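Erkcombe Gripper Comparison

The Erkcombe Gripper Comparison is a bench test that rates robot grippers on handling thin, soft objects. It was drawn up in Akolgo by Zodwa Masilela and Anathi Rampersad and first run in January. The current rules are dated July 19, 2023.

Each entry is mounted on a two-arm station and completes 171 trials under one controller. Arm speed and task order are fixed — only the grippers change. A trial is scored as failed if the film tears or either arm loses its hold.

The Jollberg gripper held the bag in 69 trials under the first rules. The Badutum has not been tested on film.
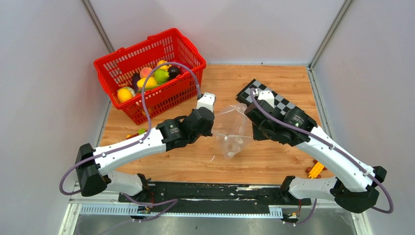

Bag task at a two-arm station, with a clear plastic bag held open between the grippers.

Later versions added a separate score for camera placement.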